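Brimitz Pavilion Scorer review: a season with the electronic scorebook

4th August 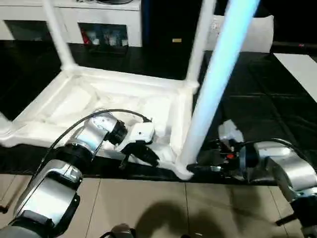
I have scored for our second eleven for long enough to have a drawer full of old linear scorebooks, and I was not looking to replace them. The league changed that over the winter by asking every club to upload ball-by-ball records within a day of each match. Typing up a paper book afterwards takes me most of an evening, so the club bought a Brimitz Pavilion Scorer before the first fixture and I have used it ever since.

It is a tablet in a rubber case with a row of proper buttons down the right-hand side and software that does nothing except cricket scoring. You can add the Udotier scoreboard link if your ground has an electronic board. Ours does, so we bought both.

Setting up

The first evening was slower than it should have been. The scorer wants an account, then a club, then a squad list, and it will not let you start a practice match until all of those are done. Squad names can be imported from a spreadsheet, but the columns have to be in the order given in the manual and the manual is a download. I typed ours in by hand.

One good point here is that it takes accents and marks on names without any fuss. Our opening bowler is Quyên Đoàn, and for years she has appeared on league scorecards with half the letters wrong or missing. On the Brimitz her name is right on the screen, right on the printed card and right in the upload. The Udotier link is less good. The board itself showed a blank square where the first letter of her surname should be, so on the board she goes in without the mark.

Scoring a match

Most of the work is done with the side buttons. There is one each for dot, one, two, three, four and six, then wide, no-ball, bye and leg bye, and a larger one for wicket. They have a firm click and can be used with cold fingers or thin gloves, which mattered in the early fixtures. I rarely need to touch the screen in an ordinary over.

The screen shows the two batters, the bowler, the over so far and the total. Everything else is one tap away. I would like the partnership on the main display as well, and there is room for it, but you have to open the innings page to find it.

Extras are handled well. A no-ball with runs off the bat takes two presses, and byes off a no-ball take three. It asks once whether the batters crossed if there has been a run out, and it gets the strike right after that. The one thing that caught me out several times was a wide with a stumping. The scorer expects the wicket first and the wide second, which is the opposite of how I would call it to the other scorer. Enter it the wrong way round and you get a stumping off a legal ball, and the over finishes one short.

Corrections are simple if you spot them quickly. Undo goes back a ball at a time with no limit. Changing something from earlier in the innings is harder. You open the over, pick the ball, edit it, and the scorer then recalculates everything after it. That takes a few seconds, during which the buttons do nothing. If the bowler is already running in, keep a pencil handy.

I kept a paper book alongside for the first month. By the end of it I had found one disagreement that was the machine's doing and a good many that were mine. The machine's was a retired batter who came back at the fall of the eighth wicket and was given a second line on the card as though he were someone new. An update in May put that right.

Against Istato

Plenty of clubs in our league use Istato, which runs on any phone or tablet you already have. Yeison Yupanqui scores for one of them and we sat together for both of our matches against his side, so I had a fair chance to compare.

Istato is quicker to learn and has the better wagon wheel. You drag a finger from the middle to wherever the ball went and it is done. On the Brimitz you pick from a set of zones, and the zones are large — a late cut and a square drive can end up in the same one. If your coach wants detailed shot maps, Istato is the one to have.

Where the Brimitz wins is in bright light and in long innings. Yeison had to shade his phone with a cap for most of an afternoon in June and he was on a power pack by tea. My screen is duller indoors but perfectly readable in full sun. I also trust buttons more than glass. He mis-hit four for six twice in the same innings, and we had to stop and sort it out between overs both times.

The two systems will not talk to each other. At the interval we read out the totals and bowling figures as scorers always have, and I would do that anyway.

Battery and weather

The longest day I have had with it was a 50-over match with a rain break, and it finished with 57 per cent left. I charge it the night before each game and have never had to think about it during one.

The case is described as showerproof. It has been rained on properly once, when the scorebox window was left open, and it carried on working. The flap over the charging socket has already worked loose at one end. It still closes but I have to push it home with a thumbnail, and I doubt it will last another full season.

The stand is poor. It is a fold-out strip on the back of the case that holds the tablet at one angle only, too upright for me, and it slides on a smooth desk. I use a cookbook stand from home.

The scoreboard link

The Udotier link is a small box that plugs into the board's controller and picks up the score by radio. Range is fine on our ground, where the board is straight across from the scorebox. At an away ground with the same kind of board tucked behind the sightscreen it dropped out every few overs and someone had to go and restart it.

When it works it is very good. The total changes as soon as I confirm a ball, and the target and overs remaining look after themselves in the second innings. Batters' individual scores can be shown too if your board has the digits for it. There used to be a junior sent round with tin plates every over at our place, and I do not think the juniors miss it.

If the link drops, the scorer keeps the match safe and sends the latest score when it reconnects. Nothing has been lost from a match so far.

Uploads and statistics

Sending the match to the league takes a couple of minutes over the clubhouse wi-fi. You can do it from a phone's hotspot as well. It checks the card first and will not send one where the bowling figures and the total disagree, which is sensible, though the message it gives is only "Error in innings" and does not say where. I once spent twenty minutes hunting for a leg bye.

Season averages build up on their own. I have logged 1084 overs across senior and junior cricket and searching through them is still quick. Batting and bowling tables can be sorted and printed. Fielding is thinner. Catches and run outs are recorded but dropped catches are not, and there is no way of adding them except as a typed note.

Duckworth-Lewis-Stern is not included. Our league uses a simple run-rate rule for shortened games, and you can enter a revised target by hand, so it has not troubled us. Clubs in other leagues should check before buying.

Help when it goes wrong

I have contacted Brimitz on two matters, the returning batter and the missing letter on the board. Both emails were answered the next working day by someone who clearly knew cricket. The first was fixed. The second has been promised for September, by which time our season will be nearly over.

We bought ours through Chávez, who also supplied our boundary rope and nets. They sent the wrong plug with the link box and replaced it without argument, but it did take more than a week, so order in good time if you need it for an opening fixture.

Should you buy it?

If your club already has decent tablets and no electronic board, I would start with Istato and see how you get on. It costs less and it does the league upload just as well.

If you have a board, or your scorers dislike touch screens, or your scorebox faces west as ours does, the Brimitz is worth the extra. Two of our other scorers have learnt it this summer, one of them very reluctantly, and both now use it on their own.

Good: clear in sunlight, proper buttons, long battery life, handles awkward extras, names spelt correctly.

Less good: weak stand, loose charging flap, coarse shot zones, slow edits to earlier overs, unhelpful error messages.

I am keeping the paper book in the bag as well. The league still accepts one if the upload fails, provided both scorers have signed it.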